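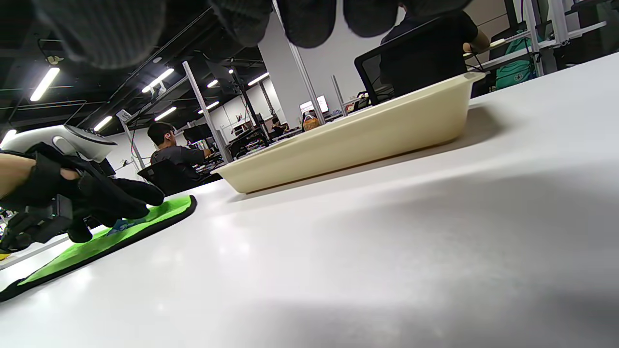 Fire exits and lighting, Jastley Mill hall, September check with my comments

1. Front doors. Both leaves open outwards, push bar fine. The left one still needs a proper shove (I used my hip) so I've put oil on the list again.

2. Back exit to the Plitska yard. Clear this time, hurrah! Bins are at least two metres off. Please keep them there.

3. Emergency lights. Tested at 7 pm with the breaker off. The one over the stairs went out after 30 minutes and it's meant to manage three hours, so that's a FAIL. New battery pack ordered from Teditz, £74 with delivery, bit steep if you ask me.

4. Extinguishers. Water one by the kitchen has its pin and tag. The CO2 one is on the floor again, bracket's come off the wall. Fail until it's back up.

5. Fire blanket. OK. 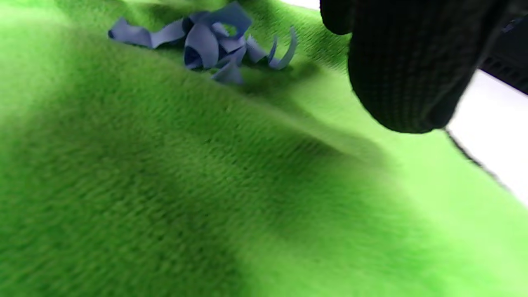

Page last changed: September, 9.40 pm

6. Alarm panel. No faults showing. Call point 3 tested with the key, bell heard upstairs and in the loos. I still haven't found the manual for the Peixoto panel, so if you've got it, shout.

7. Capacity sign. Says 213 and it's the right number, but the old one is still up behind the coat rail with a different figure on it. Can somebody tall take it down?

8. Stair edging. Third strip from the top is lifting. Taped for now, needs glueing.

9. Log book. Filled in up to item 8, signature still to do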